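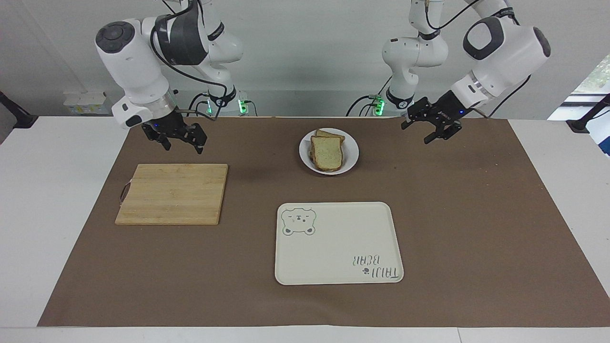

Pre-trial inspection: two-arm cell, gripper comparison
Issued May 15, 2021

Scope: covers the cell before the Flekov and Urnarix finger sets are compared on the bread task. Complete all items before enabling motion. Comments are from the last inspection.

1. Arms and bases

1.1 Base status light green, both arms.
OK.

1.2 Base bolts at marked torque.
Left arm OK. Right arm: 2 bolts a quarter turn below the mark. Retightened and re-marked.

1.3 Joint covers seated, no gaps.
OK.

1.4 Cables clear of the wrist through full travel.
Comment: right arm carries a loop along the outer links. Acceptable at present speed. Repeat this check if the speed limit is raised.

2. Grippers

2.1 Indicator light blue on both bodies before fingers are commanded.
OK.

2.2 Fingers open and close without sticking, 14 cycles each.
Left OK. Right stopped short on one cycle and did not repeat. Logged – watch.

2.3 Finger faces clean and free of crumbs.
Wiped. Crumbs affect the slip readings more than the finger shape does, going by the November runs.

2.4 Flange screws tight, no play by hand.
OK.

2.5 Closing force set to the same value on both sides.
Not OK. Controller had kept the old Urnarix value on the left. Corrected, then read back from the Imura controller screen.

3. Table and test items

3.1 Brown mat flat, no lifted corners.
OK.

3.2 Cutting board on the left of the mat, under the right gripper, handle loop to the left.
OK. Loop is metal. Keep the fingers off it.

3.3 Round plate at the back of the mat, between the arms, with two slices of bread.
OK. Slices overlap and lean to the left of the plate. Record the lean at the start of each trial – it changes which finger touches first.

3.4 Bear tray in front of the plate, empty, lettering at lower right.
OK. Do not turn the tray between gripper sets.

3.5 Finger clearance above the board checked at the start pose.
OK by gauge. Tolerance 2 mm.

4. Stops and surroundings

4.1 Emergency stop tested from each operator position.
OK. Reset needs a firm twist.

4.2 Brackets at the table sides tight, outside arm reach.
Right OK. Left: clamp reseated.

4.3 Daylight from the window noted in the log.
Comment: no blind fitted. Note cloud or sun for each run until one is.

Result: pass with comments. Items 1.4 and 2.2 stay open.

Shares: 2 | Comments: 2

Related
Jääskeläinen force gauge: monthly check
Flekov finger sets: fitting and removal
Cable inspection after a collision stop

Contact | Copyright 2021 Imura | Back to top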